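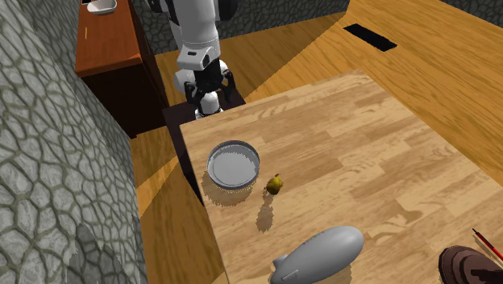
The practice table in simulation, with the arm, the pan and the pear.

Come Drive a Robot Arm With Us: Call for Open Day Participants

The Petridis robotics workshop in Nurkby is opening its doors in May 2018, and we want people to come and try things with their own hands! We're looking for visitors who would like to take part in the demonstrations, plus five paid helpers to keep the stations running.

You don't need to know anything about robots. If you can use a game controller, or you're willing to be bad at one for ten minutes, you'll fit right in.

What you'll be doing

Every participant starts in simulation. You sit down at a screen, you get a table with a few things on it, and you move the arm. The pear is where most people begin. It's small and round, and there's a shallow pan sitting close to it, so the first task is simply pear into pan. After that you can have a go at the big gray blimp shape, or the thin red stick tool, or make up your own job for the arm.

We love the simulated table because you can try anything. Knock the pear on the floor, press reset, go again. Our February trial visitors ran the pear task almost 700 times between them, and several came back after lunch for more.

Once you've had your turn on the screen, you move next door to the Rosico bench and try a similar task on a real arm, with one of our staff beside you. Then there's a short talk (twenty minutes, with plenty of room for questions) on how we set up the virtual rooms and why we bother with things like shadows and wood grain.

Taking part

A visit lasts two hours. Groups are small so that everyone gets proper time at the controls. Participants should be 12 or older, and anyone under 16 needs an adult along. The adult gets a turn too!

With your permission we save the movements you make in the simulator. We use them to look at how beginners approach a task. No names are kept with the recordings, and you can say no and still do everything on the program.

The building is on one level and the screen stations can be raised or lowered. If you need a different controller, or a quieter time slot, put that on the form and we'll set it up before you arrive.

Helpers wanted

Helpers work the whole open day, with a paid practice afternoon beforehand. You would:

Greet each group and get them seated
Show people the controls and load the next task
Restart the simulator when it freezes (it will, now and then)
Walk groups over to the real arm
Join us at the end to talk over what to change next time

We're after people who like explaining things and don't mind explaining them again. Students, retired teachers, hobby builders and people between jobs are all welcome to apply. Some comfort with computers is useful. Lunch is on us, and we pay bus or train fare from Amham.

How to sign up

Fill in the form at the front desk or ask for one by phone, extension 1199. Mark it "visit" or "helper" and tell us which half of the day suits you. For helpers, please add a few lines about something you've taught or shown to another person. It can be anything: a card game, a bread recipe, how to back up a trailer.

Visits are free. School groups should call first, so we can hold a block of stations together.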